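Gripper maker says upkeep takes minutes. Users are keeping their own count

By Ekua Agbenyega
November 4, 2022

Didell, which sells hand-held gripper tools used to record how people pick things up, put out a revised care guide for them last week. The company says the tool needs "next to no upkeep." The guide is 14 pages long.

The firm's claim rests on its soft fingers, a pair of ribbed wedges that bend around whatever they close on. Each is held by screws to a pale base plate, and a camera on the tool looks out over them. Owners teach a robot arm by doing a chore many times over with the tool in hand. If a finger sits a little crooked, every recording made that day carries the same error.

Rhonda Fehr, who runs product support at Didell, said most of the trouble reports she sees come down to one thing. "People tighten one screw all the way, then the next one, and the plate creeps," she said. The guide now asks owners to bring all of them up a bit at a time, and to check the gap between the fingers with nothing in the grip before recording. 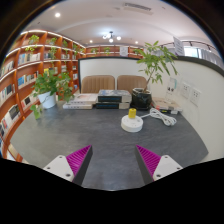 What the guide changes

The old version called for a full check every 600 grips. The new one says 236. Didell calls this "a refinement based on customer feedback," and Fehr would not say whether fingers had been failing early. Asked for test data, she offered one figure: a set of fingers in the company's own shop lasted 1,774 grips before the ribs showed wear. She did not say what those fingers had been gripping, or whether it was one set or the best of several.

Owners are also told to wipe the fingers with a barely damp cloth and let them dry before use. Alcohol wipes, which the previous guide recommended, are now listed under things to avoid. There is no word on what owners who followed the earlier advice should do about it.

Kwame Ackah looks after nine of the tools for Lukano, a small firm that sells recordings to robot makers. He keeps a paper log for each one. His worst pair was swapped out after 573 grips, well short of the figure from Didell's shop, and he has had others go longer. He blames the work. Boxes and cups are easy on the fingers, he said, but plugs and cords are awkward, with hard corners on the one hand and loops that slide under a fingertip on the other.

"A charger is small and it has metal prongs, and you come at it from a different side each time," Ackah said. "I wouldn't judge the tool on a foam block. Give it the charger."
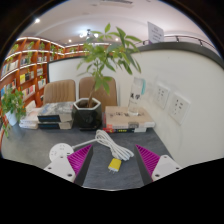

Who pays for the parts

Replacement fingers are sold only in pairs, even when one side is fine. The warranty covers the base plates and leaves out the fingers, which the guide describes as "consumable." That word did not appear in the first version.

Uldis Lill, a repair technician at Standent, services hand tools from several makers and has no deal with Didell. He thinks the shorter check is sensible and the sales talk is not. "Two minutes with a screwdriver, fine, I believe that part," he said. "Then you line up the camera again and do a trial run, and they don't count that."

His own routine starts with a look at the camera mount, which he says gets ignored while everyone stares at the fingers. A new pair goes on, he closes and opens it empty, and he compares the view with a still saved from the day the tool arrived. If the tips land in a different place, the plates come off and he starts over.

Didell says a self-aligning plate is in the works. It said the same in September of last year. Fehr gave no date and no price, and said current owners would hear first by email.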